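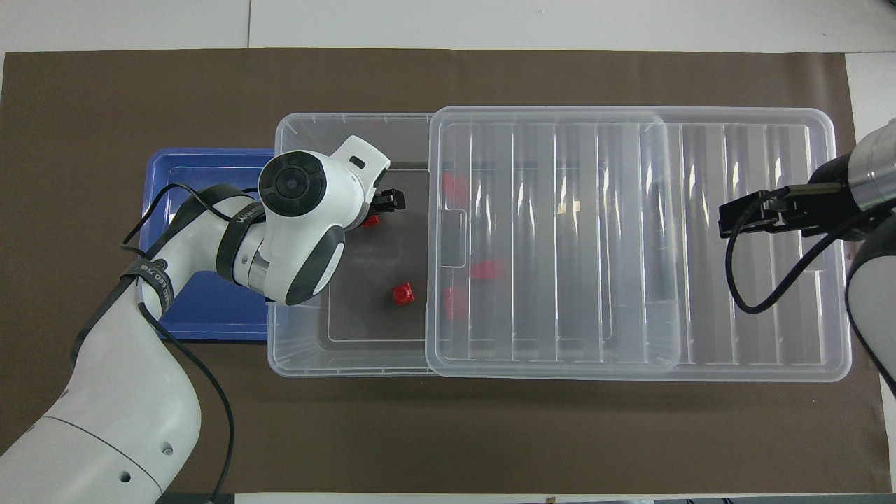
Gonçalo Esteves would rather see a damp cupboard emptied than heated. Warm air holds more water vapour, he argues, and an occasional burst of heating in a cold flat simply moves that vapour to the coldest surface it can find, which is usually the back of a wardrobe on an outside wall.

The argument matters to anyone who keeps clothes, papers or bedding in plastic boxes. Sealed storage is sold as protection against damp, and up to a point it works. Polypropylene and similar plastics let very little water vapour through. What a closed box cannot do is remove moisture that was already inside when the lid went on. Cotton stored after a day on an indoor airer may feel dry to the hand and still carry enough water to raise the humidity in a small, closed volume. When the room cools at night, the walls of the box cool first, and condensation forms on the inner face.

Raquel Paiva spent one November testing this in a ground-floor flat in Amaral, a terrace with solid walls and no cavity. She placed a small hygrometer in each of 19 boxes and read them at seven in the morning, before the heating came on. Boxes packed in the evening, after the kitchen had been in use, gave higher readings than those packed at midday with a window open. The make of box had little effect. A loose lid gave readings that followed the room within a day or so; a clipped lid held whatever had been shut in.

Her second finding concerned position. Boxes pushed flat against the outside wall were consistently damper than those set 7 cm forward of it. Air needs a path behind the stack, and a pair of battens on the floor provides one underneath as well.

Desiccants are the usual remedy. Silica gel, sold in sachets under names such as Cellitz, takes up vapour until it reaches balance with the air around it and can then be dried in a low oven if the maker allows it. Calcium chloride tubs, of which Stodura is the common one locally, take up far more, but they turn to brine and must be kept upright. Neither is much use in a box with a loose lid, where the supply of moist air has no practical limit.

Paper is less forgiving than cloth. Esteves keeps drawings in card folders inside a lidded box and opens it for an hour every 3 months, on a dry day. He aims for a relative humidity near the middle of the scale and worries more about swings than about the exact figure. The Trolis hygrometer he uses drifts by 2 per cent or so a year, and he checks it against a salt solution each spring.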